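Aguiar Folding Work Table, White Top

I've been selling these tables out of my shop in Erkemthorpe for years and I still get a bit excited when a new batch comes in! I'm Chaminda Kanagaratnam, I run the place (the building went up in 1911 and the floors slope like a boat), and I use an Aguiar at home for sewing, seed trays and the odd jigsaw.

What I love is the top. It's a plain matte white, so small screws and pins show up right away, and coffee rings come off with a damp cloth. I've had mine in the kitchen since March and my kids have been pretty rough on it.

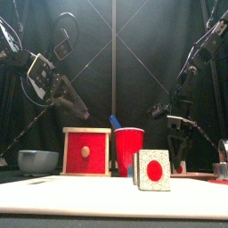
A white tabletop in use, with a few things out on it.

The legs lock with a push button and fold in flat, and it'll slide behind a couch or into a closet. If your floor is anything like mine, you'll want the Boltus leveling feet. They screw in by hand, no tools, and come as a set.

Please don't put a hot pan straight on it, though. I did that once and the mark is still there. A Ukico cork mat fixes the problem, and I keep those by the register.

Item number: 673
Color: white
Warranty: 5 years on the frame and hinges
Care: mild soap and water, no scouring pads

Delivery is free in town if you order before noon. Anywhere else, send me your zip code and I'll get you a price, usually the same afternoon.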